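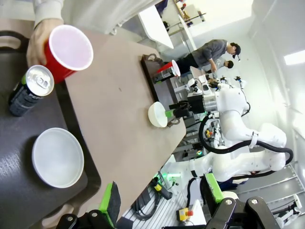 Articles en ligne – Restauration collective et politiques de prévention

3. Le tri au point de dépose : pratiques des convives et organisation du service

3.1. Cadre de l'analyse

La question du tri en restauration collective a longtemps été traitée comme une question de signalétique. Les établissements qui souhaitaient améliorer la séparation des flux modifiaient les affiches, la couleur des bacs ou la formulation des consignes, et mesuraient ensuite l'évolution du taux d'erreur. Les travaux réunis dans la section précédente montrent les limites de cette approche : à consignes identiques, deux restaurants d'un même gestionnaire peuvent présenter des résultats très éloignés. Nous proposons donc de déplacer l'observation vers l'amont, c'est-à-dire vers la composition du plateau telle qu'elle résulte de l'offre et du parcours de ligne.

Le terrain est constitué de deux restaurants interentreprises, désignés ci-après par le nom de leur site, Wetdale et Trivside. Ils sont exploités par la même société, Dresetti, selon un cahier des charges commun. Le premier sert des repas en deux vagues, avec une forte affluence à l'ouverture ; le second accueille un public plus dispersé et dispose d'une salle plus vaste. Les consignes de dépose sont les mêmes : vaisselle réutilisable laissée sur le plateau, contenants métalliques retirés par le convive, restes alimentaires vidés dans l'orifice central du meuble.

L'enquête a porté sur 644 plateaux, relevés au moment de leur dépose et avant toute intervention du personnel de plonge. Elle a été complétée par des entretiens avec les agents des deux sites et par l'examen des registres de casse. Les relevés ont été effectués par binômes, chacun des enquêteurs remplissant sa grille séparément ; les désaccords de codage ont été tranchés en réunion. Les plateaux déposés en pile par un seul convive ont été codés individuellement chaque fois que l'ordre d'empilement le permettait, et exclus dans le cas contraire.

3.2. Catégories d'objets retenues

La grille distingue les objets appartenant au fonds de l'établissement, les objets achetés sur la ligne et les objets apportés de l'extérieur. La frontière entre ces catégories est moins nette que ne le laissent supposer les règlements intérieurs. Un gobelet en plastique rouge à intérieur blanc, une canette sombre à dessus argenté et un bol blanc peu profond peuvent se trouver réunis sur un même plateau gris foncé (figure 1) sans que leur apparence suffise à indiquer au convive lequel doit être retiré et lequel doit rester. La couleur, en particulier, est un indice peu fiable : plusieurs personnes interrogées associent spontanément les teintes vives au jetable et le blanc au réutilisable, association que le fonds des établissements ne confirme pas toujours.

Le gobelet occupe à cet égard une place singulière. Selon son épaisseur et son marquage, il relève de la vaisselle de l'établissement ou des emballages, et les agents de plonge eux-mêmes indiquent procéder au toucher en cas de doute. La canette est au contraire identifiée sans hésitation comme un déchet, mais elle soulève une difficulté d'un autre ordre : le convive ne sait que faire du liquide restant. À Trivside, où aucun vidoir n'est prévu pour les boissons, les agents rapportent que des canettes partiellement pleines sont laissées sur le plateau par des personnes qui, interrogées, déclarent connaître la consigne et y adhérer.

Le bol, enfin, est l'objet le mieux traité sur les deux sites. Sa forme ouverte permet de vérifier d'un regard s'il a été vidé, et son assimilation à la vaisselle est immédiate. Les erreurs qui le concernent tiennent presque exclusivement à la présence d'objets placés à l'intérieur, serviettes et opercules pour l'essentiel.

3.3. Résultats

Sur l'ensemble du corpus, 70 % des plateaux ont été déposés conformément à la consigne. Ce résultat global recouvre des situations contrastées. Les plateaux ne portant que de la vaisselle réutilisable sont conformes dans 95 % des cas ; l'essentiel des écarts se concentre sur les plateaux mixtes, où coexistent vaisselle et emballages de boisson. L'âge déclaré, l'ancienneté dans l'entreprise et la fréquence de visite du restaurant n'apparaissent pas comme des facteurs discriminants dans notre échantillon, dont l'effectif interdit cependant toute conclusion ferme sur ce point.

Le moment du service intervient davantage. À Wetdale, la qualité de la dépose se dégrade lorsque la file atteint la porte de la salle, et se rétablit dès que le meuble redevient accessible sur ses deux faces. Les agents décrivent un effet d'entraînement : un premier plateau déposé en l'état est suivi de plusieurs autres, jusqu'à ce qu'un convive reprenne le geste attendu. Ce phénomène n'a pas été observé à Trivside, où les arrivées au point de dépose sont plus espacées.

La position des objets sur le plateau joue également un rôle que nous n'avions pas anticipé lors de la construction de la grille. Les emballages rassemblés d'un même côté sont plus souvent retirés que ceux qui restent répartis entre les pièces de vaisselle. Pagano (communication interne) propose d'y voir l'effet d'une préparation du geste pendant le repas : le convive qui regroupe ses emballages avant de se lever a déjà effectué une partie du tri. L'hypothèse est cohérente avec les entretiens. Elle demanderait toutefois une observation en salle, que le protocole n'autorisait pas.

3.4. Effets sur la plonge et sur les coûts

Les conséquences d'une dépose non conforme ne se limitent pas à la qualité des flux collectés. Elles se reportent sur le poste de débarrassage, où un agent doit reprendre le plateau, retirer l'emballage et, le cas échéant, vider le liquide avant la mise en panier. Les registres des deux sites font état d'une casse plus élevée les jours de forte affluence, mais ils ne permettent pas d'isoler la part imputable à cette reprise manuelle. Le gestionnaire évalue à 2 000 euros par an et par site le remplacement des pièces perdues ou endommagées, toutes causes confondues. Ce montant n'inclut pas le temps de travail.

Le choix du matériel mérite ici une remarque. Les plateaux munis de poignées ajourées sont appréciés des convives et facilitent le transport, mais les agents de Wetdale signalent qu'ils s'empilent moins régulièrement lorsqu'un objet a été oublié en surface. Le fournisseur du meuble de dépose, Tennant & Trivside Agencement – sans lien avec le site du même nom –, recommande une hauteur de passage réduite, qui contraint le convive à retirer la canette avant l'introduction du plateau. Cette solution a été essayée à Wetdale puis abandonnée à la demande de la plonge, les canettes étant alors couchées sur le plateau, avec les écoulements que l'on imagine.

3.5. Discussion

Les éléments recueillis invitent à considérer la dépose comme la dernière étape d'un parcours qui commence au choix de la boisson. Une offre en fontaine, servie dans le gobelet de l'établissement, supprime la catégorie la plus problématique du corpus sans qu'aucune consigne supplémentaire soit nécessaire. Elle suppose en contrepartie un parc de gobelets suffisant et une capacité de lavage que Trivside ne possède pas à ce jour.

Plusieurs réserves doivent être formulées. Les deux restaurants relèvent du même exploitant, et la présence d'enquêteurs à proximité du meuble a pu modifier certains comportements, en particulier au cours des premiers services. La grille ne tient pas compte des plateaux abandonnés en salle, dont les agents estiment la fréquence variable selon les jours. Enfin, les entretiens ont été conduits sur le temps de travail, dans des conditions qui ne se prêtaient pas toujours à des réponses développées. La section 4 examine les conditions dans lesquelles l'installation de vidoirs pourrait être évaluée sur un échantillon élargi.

Dans la même rubrique
Hauteur des meubles de dépose et postures de travail en plonge
Gobelets réutilisables : durée d'usage et critères de réforme
Affluence et temps de repas dans les restaurants interentreprises
Mesurer les restes alimentaires : comparaison de trois protocoles de pesée

Contact : Fulvio Pagano, secrétariat de rédaction – Mis en ligne le 7 avril 2025 – Tous droits réservés – Haut de page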